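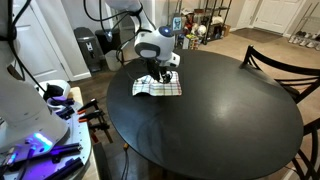
How many times should you fold a dish towel? Two, for nearly everyone: long sides together first, then across, so it fits the drawer and still opens with one shake.

OK, slide two. Hi everybody, thanks to Lieven Peeters for having me at the Hamora home evening (say hi to Lieven, he's by the door). I'm going to talk about dish towels for 16 minutes and I'm not sorry!

Start with the checked ones. I love a check because the lines are right there to fold along. Line up a stripe with a stripe and your corners come out square. Plain white, you're guessing. Hold up the Testine towel, then the Björklund one, let people feel both.
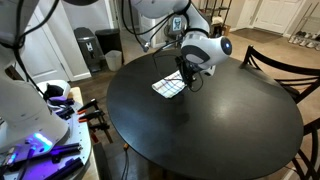

Then the second fold, and go slow on this part. Lay the towel flat on a table, smooth it from the middle out with your palm, and only then bring the short ends together. If you fold it in the air you get that fat crease down one side. A slick tabletop is nice for smoothing, but the towel slides around, so keep one hand on it.

Wash at 60 if your machine is in Celsius (mine is, long story, skip if short on time). No softener, please, it makes them useless for glasses.

Pass the Skikine basket around, everybody takes a towel, and we all fold one together. Questions after that.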